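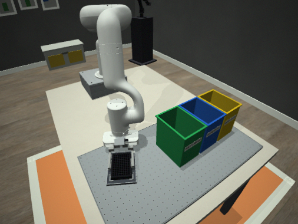
**Vacancies / Technical Services**

# Water Treatment Technician, Urninden Works

Reference: 644
Employer: Clurkent Water Services
Location: Urninden, with travel to the Plultthorpe pumping station
Hours: full time, rotating day shifts, one on-call week in six
Closing date: 25th October

Clurkent operates the treatment works at Urninden and the distribution network it feeds. The post covers routine operation of the filtration and disinfection stages, sampling, and first-line maintenance of dosing equipment. The previous technician transferred to the network team in August.

## Duties

- Collect and log raw, settled, filtered and final water samples according to the site schedule.
- Measure turbidity, pH and free chlorine. Calibrate the bench instruments at the start of each shift.
- Backwash the rapid gravity filters when head loss reaches the set point, and record run times.
- Inspect dosing pumps, suction lines and bunds. Replace diaphragms and valve seats.
- Receive chemical deliveries and check the paperwork against the order before any tanker is connected.
- Attend Plultthorpe twice a week for meter readings and a check of the standby generator.

## Requirements

- High school diploma or equivalent, with passes in chemistry and math.
- Two years in water or wastewater treatment, or in a comparable process plant.
- Valid driver's license.
- Ability to climb fixed ladders and to lift sample crates.
- An operator certificate is preferred. Applicants without one must obtain it within 18 months of appointment; Clurkent pays the course and exam fees.

## Terms

Hourly pay follows the grade 4 scale. The on-call allowance is $300 per week on call. Safety boots and outerwear are issued, with a tool allowance of $400 in the first year. Probation is six months.

## How to apply

Send a resume and a cover letter of no more than 300 words to Ladan Naseri, Personnel Office, quoting the reference. Technical questions go to Kourosh Ghaffari, works supervisor. Interviews are held at Urninden and include a short written paper on dosing calculations. Bring a calculator and photo ID.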